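Gurton project – progress report for April

Collection for the pick-and-place set is on schedule. The target for this period was 200 teleoperated episodes, and we closed the month with nearly 300 recorded. Of those, 119 have been reviewed and labeled. Libor Polák is running the review and expects to clear the rest before the next report.

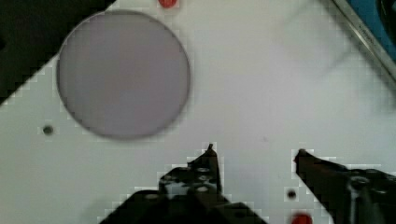
Wrist camera footage is now saved with every episode, alongside the joint positions and gripper state. Vavwood, who train the model, asked for more variety in how the arm approaches a target. We now include starts where the disc lies up and to the left of the fingers, with other objects only partly in view. Operators have been told to keep these approaches slow.

Two items are open. Labels for failed grasps are not consistent between operators – a one-page guide is being written. Storage at Tarkico will also need to grow before we reach the full 1000 episodes. We are not requesting a change to the budget at this time.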